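## The Grelach Ledger, Book 2 of the Seok Cycle

Paperback, middle-grade fantasy, ages nine and up. Published by Cosach.

The publisher's sheet calls this one "unputdownable." We put it down twice, once for tea and once out of irritation, and we still think it's worth stocking. Read on before you order.

The story picks up in the harbour town of Clotcombe, where the tide has stopped coming in and the grown-ups have agreed not to mention it. A girl apprenticed to the town's bookkeeper finds that every drowned sailor is still listed as owing rent. Somebody is collecting. The first half is very good: damp, funny, a bit cruel, with a talking heron who is far less annoying than talking animals usually are.

Then a prophecy arrives. It rhymes, badly, and the plot spends five chapters doing what it says. If your young reader has already been through a shelf of chosen children, they'll see the ending coming from the ferry crossing.

The jacket also promises "500 pages of non-stop adventure." The page count is right. The adventure stops fairly often, mostly for soup.
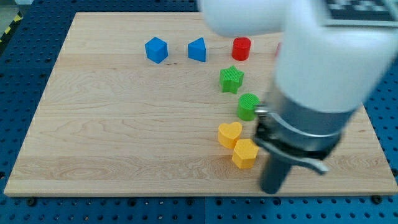
### Do you need Book 1?

The blurb says it can be read on its own. We have our doubts. The heron's grudge makes no sense without the earlier book, and neither does the business with the lighthouse key. A two-page recap at the front helps a little, though it leaves out the brother entirely.

### What's in this edition

- 38 chapters, each with a small ink heading
- A fold-out map of Clotcombe and the Grelach marshes (the scale bar is no use to anyone)
- A glossary, which spoils chapter 30, so steer kids away from it
- The first chapter of Book 3

There's also a "collector's" version, limited to 1,000 copies, with coloured page edges and a ribbon. The text is identical. We can't see the case for paying more unless you favour ribbons.

### Who it suits

Confident readers who like their magic grey and soggy. It's a decent read-aloud up to the prophecy. The drowned sailors are more sad than scary, but one scene in the counting house may be a bit much at bedtime.

### Ordering

In stock in paperback. The collector's version is by special order and can't be returned. Book 3 is announced for September; Book 2 was announced for September as well and came out the following spring, so we aren't taking deposits.

Page last revised 14/04/2021.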